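Week 5 notes: can they do the chores yet?
Intro to Automation, Coston campus. Posted February, by course staff
Print | E-mail this page

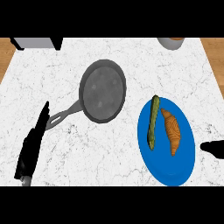

Fig. 1. Simulated kitchen counter, two grippers, frying pan, blue plate with cucumber and croissant.

Short answer: some chores, some days, in some kitchens. Long answer is the rest of this handout.

Start with Fig. 1. Left gripper is right by the pan handle. Say the job is "put the cucumber in the pan." You do that without thinking. For the machine: find the cucumber, pick where to hold it, close enough but not too hard, lift, clear the rim, let go. Meanwhile the croissant is lying right next to it and should not get crushed or dragged along. Two items side by side is harder than two items far apart. Write that down, it comes back in the homework.

Why simulate
- cheap resets. Nobody mops.
- can run overnight
- can change the plate, the light, the counter and go again
But: soft food is faked badly. Friction is a guess. A policy that looks great in sim can fall apart on a real croissant (flakes, squish).

Numbers from the Villanueva exercise (class data, don't quote it as research)
3,817 tries in sim, one pick-and-place task. Then 242 on the real bench, of which 142 counted as done. So a bit under 59 percent. Would you keep a dishwasher that worked that often?

Shop floor vs. home
Brerkby line: same part, same bin, same spot, all shift. Robots are fine at this and have been for years. Home: everything moves, handles point any which way, somebody leaves a bag on the counter. Billeo case (reading 2) is in between, packing mixed orders. Look at how much of thier budget went to the fixtures and not the arm.

What to ask of any demo
How many tries? Same start positon each time? Sped up? Who put things back afterward?

For next time: pick one chore you did this morning, break it into steps, mark the step you think fails first. One page, typed. Bring it at 10 a.m.

Comments (5) | Shares: 0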